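Lista de verificação antes da compra: célula de bancada com braço e garra
Projeto Bustidier, revisão de 5 de agosto de 2025
Preenchida por Shuzhen Deng, planejamento de equipamentos

Queridos colegas, segue a lista com os meus comentários, que desta vez ficaram compridos (vocês já me conhecem). A ideia é fechar o pedido à Cantero com tudo verificado na simulação, para depois ninguém ter de correr atrás de verba suplementar. Onde escrevi "pendente", por favor respondam na própria lista e não por mensagem, que eu me perco!

1. Garra e dedos
Situação: conforme, com ressalva.
Comentário: a garra orçada tem dois dedos angulares, com furos para parafuso, e isso me agrada bastante, pois abre a porta para trocar só as pontas quando gastarem. O jogo de dedos sobressalentes da Atach sai por 400 euros e eu pediria já um, junto com o braço. Falta confirmar se o modelo simulado corresponde à peça do catálogo de julho.
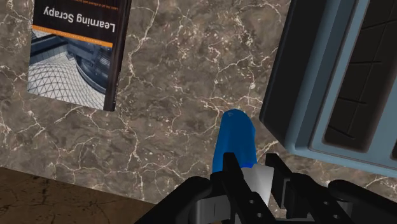 Item 1: garra com objeto azul entre os dedos, ao lado do aparelho de cozinha.

2. Espaço livre junto aos objetos altos
Situação: pendente.
Comentário: gostaria que alguém medisse no modelo a folga entre a garra e o aparelho, com calma, nas posições mais apertadas. Se for pouca, prefiro gastar numa bancada maior agora do que em consertos depois. A diferença de preço entre os dois tampos é de 70 euros, uma ninharia perto do resto.

3. Base e pedestal
Situação: conforme.
Comentário: o braço fica num pedestal próprio, ao lado da mesa e um pouco mais baixo que ela. Reservei 2.000 euros para pedestal e fixação, valor que inclui o transporte até Pistbridge. Peço só que a Cantero mande o desenho da furação antes de fabricar, porque da outra vez tivemos de furar tudo de novo e foi uma tarde perdida, coitados dos rapazes da oficina.

4. Acesso aos comandos e às conexões
Situação: conforme na simulação, rever na instalação.
Comentário: o botão vermelho está na frente da base e o painel de conexões logo embaixo, na face inferior. Na sala real, deixem essa frente desimpedida, sem armário nem carrinho encostado. O botão de emergência externo vai orçado à parte, na linha de segurança.

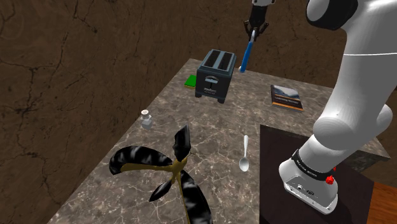
Itens 3 a 5: braço branco sobre o pedestal, com utensílio de cabo azul na garra; torradeira, colher e frasco na mesa.

5. Objetos de teste
Situação: conforme.
Comentário: gosto da mistura, com coisas finas como a colher, um frasquinho transparente e livros deitados. Os equivalentes reais se compram em qualquer loja e entram em material de consumo. A torradeira, por favor, sempre fora da tomada durante os ensaios.

6. Reserva para imprevistos
Situação: pendente de aprovação.
Comentário: proponho 3.000 euros, a liberar só depois da aceitação em fábrica. Sei que parece muito, mas cabos, proteções e uma segunda visita do instalador comem isso depressa.

Assinatura do responsável pela segurança: em aberto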